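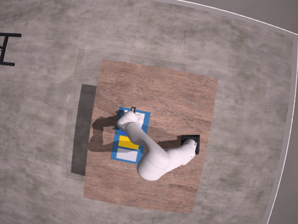 Rerkstead Democrats, Campaign Coordination Group
Minutes of the January meeting

Chair: Gergely Szűcs
Present: 11 members, so the quorum was reached. Apologies were received from the Tornport branch secretary.
The meeting was opened at 6:30 p.m.

1. Minutes of the previous meeting
Accepted with one correction. In item 4, "primary" should be read as "caucus."

2. Candidate forum in Tornport
The chair informed the group that both campaigns in the district have confirmed for the forum on Saturday. The Vincze campaign asks for opening statements of 3 minutes each. The other campaign prefers no opening statements and more questions from the audience. After a long discussion the group decided to support the opening statements, but to ask that closing statements are dropped. Vote: nine in favor, two against.

It was asked who chooses the audience questions. The chair answered that the moderator chooses them alone, and that neither campaign will see them in advance. One member wished it to be recorded that she finds this rule good but that it was not respected last time.

3. Phone lists
The contract with Uvico for the phone lists ends in spring. Members complained that many numbers are old, and that people who asked not to be called are still called. The chair will write to Uvico and request a written answer before the next meeting. The renewal of the contract is postponed until this answer is received.

4. Door-to-door work
There are 16 precincts in our area. In 3 of them we still have no precinct captain. The names of possible captains should be sent to the chair by e-mail, not by text message. It was agreed that new captains go out first together with an experienced person.

5. Yard signs
The signs are printed and can be collected in the evening after 5 p.m. Please sign the sheet when you take them. The city does not allow signs on the strip between sidewalk and street, and members are asked to tell this to everybody who receives one.

6. Other matters
A proposal to move the meetings to a later hour was discussed. No decision was made.

The meeting was closed at 8:10 p.m.
Minutes approved by the chair, Gergely Szűcs.

Recent items
Forum rules, draft for comment
How to become a precinct captain
Tornport branch: minutes of the last meeting
Voter registration deadlines
Yard sign request form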